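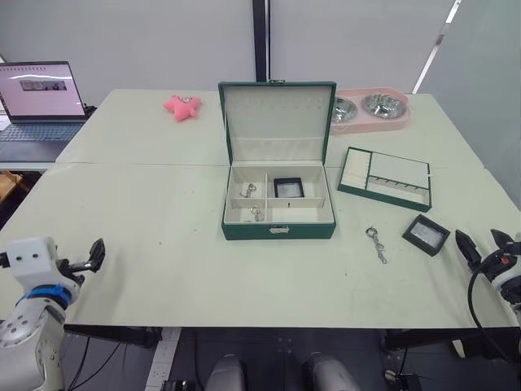 Meet Dara, the robot that tidies

I get sent a lot of gadgets to try out for these pages, and most of them fit in my pocket. Dara doesn't! It's a two-armed robot made by a firm called Plinier, and it's meant for small jobs on a table, such as sorting, packing and putting things away. I've had two weeks with it, and I gave it the fiddliest job I could think of – a green jewellery box with its tray and a few small silver bits to sort.

Why jewellery? Well, try picking up a ring with your eyes shut and thick gloves on. You have to find it, pinch it, lift it and let go in the right spot. Your fingertips tell you all sorts of things while you do that (is it slipping? am I squashing it?) and you don't even notice. A robot has to be given every bit of that know-how.

How does it hold things?

Each of Dara's arms ends in a gripper, and each gripper has two black fingers. That's all, just two! They open wide and then close together, a bit like kitchen tongs. The arms bend at lots of joints, just as yours bends at the shoulder, elbow and wrist. 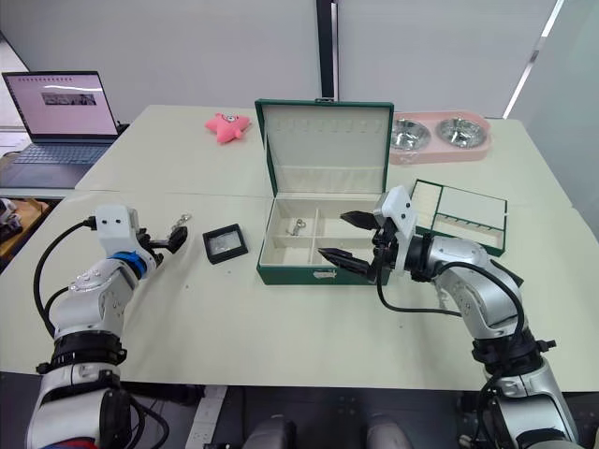 Having two arms makes a big difference, I think. One gripper can hang on to a little metal clasp while the other stays over by the box, and they can swap jobs. Think about opening a jar of jam. One hand holds the jar and the other turns the lid, and you'd be in a right muddle with only one.

How does it know what to do?

Dara comes with a set of ready-made jobs that Plinier calls the Prado pack. There are 13 in the box when you buy it, and sorting small things is number 2 on the list. You choose one on a laptop and off it goes. If your things are a different shape from the ones it knows, you can add practice goes of your own, and that's where you need patience. I did 59 of them in one afternoon and had to have a lie down (and a biscuit).

I do have a few grumbles. It's slow, much slower than you or me. The cables need keeping out of the way as well, and the instruction book is written for grown-ups who already like instruction books. Please don't try to work it without one of those grown-ups next to you.

What I liked best was watching the fingers close up. The inside edges have a ribbed pattern, a bit like the soles of your trainers, and bumpy surfaces can help with grip.

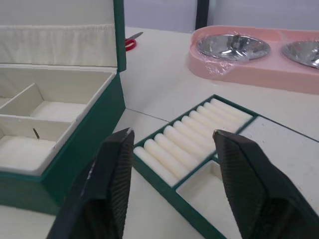
Can Dara tidy my bedroom?

Not yet, I'm afraid. It works at a table and can't wander off to look for your socks. Plinier sells a bigger set called Trositz for longer tables, and I'm hoping to try that one in February.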